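Kartini Lubis has worked through the town order books of Cadeddale for eight years, looking for one subject: lamp oil. Her study of street lighting before gas is due in February.

"The council didn't buy oil itself at first," she says. "Householders on the main street were told to hang a lantern by the door. The fines are how we know many of them didn't."

Tallow candles came from local butchers. Whale oil was landed at Trornmont and carted inland, a trip of about 30 miles – costly in winter, when demand was highest. One carter's account lists 200 casks in a season.

Lubis is careful with that figure. "A cask had no fixed size in these books. I found 2 measures in use in the same year, so I don't convert to gallons."

The accounts stop when the gasworks opened. Amirul Menon, who is indexing the later volumes, expects the contracts to be in the Godinho papers, which are still unsorted.

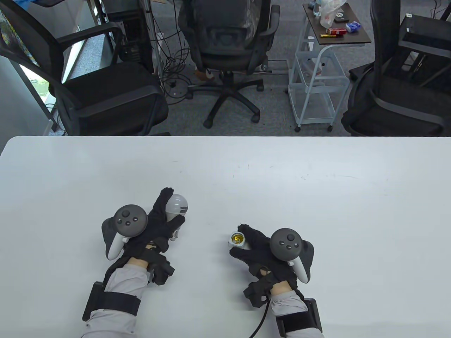
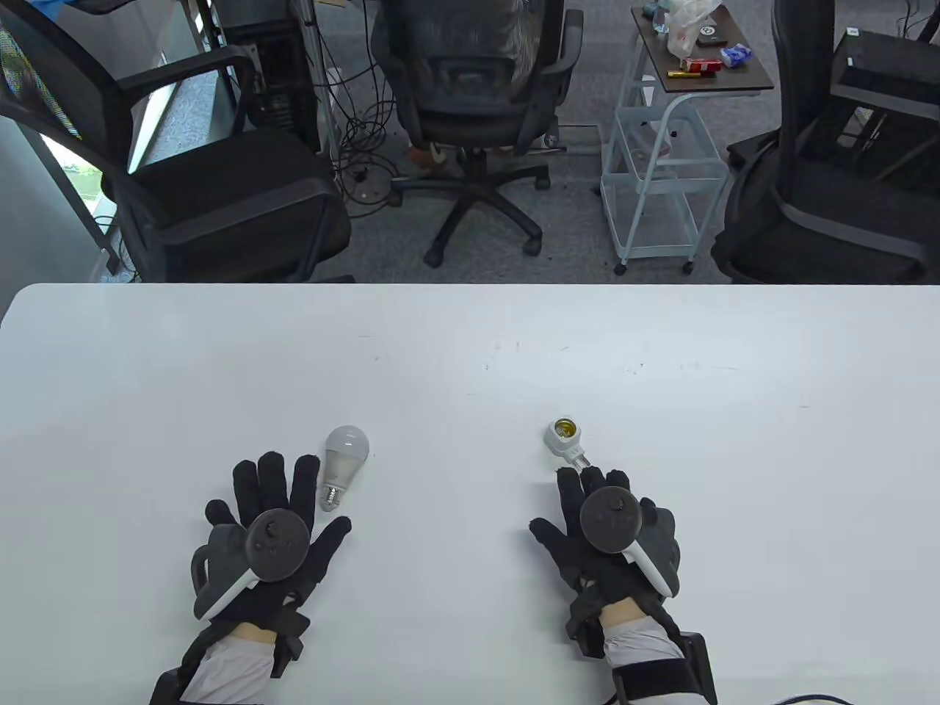
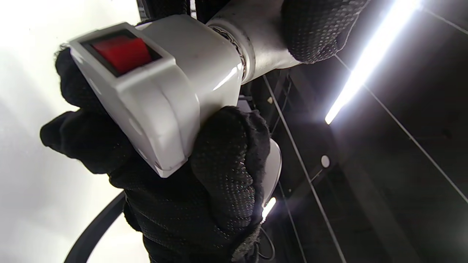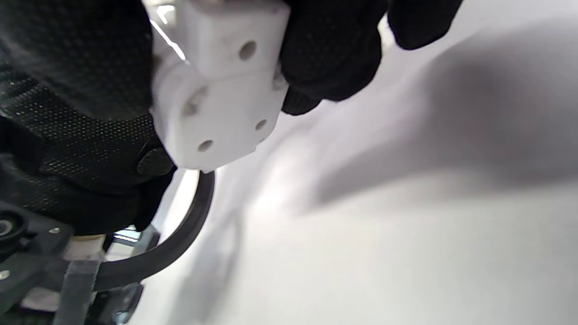 Who paid for the oil once the council took over the lamps?

A rate was charged on houses facing a lit street. Back lanes were left out of it and had no lamps.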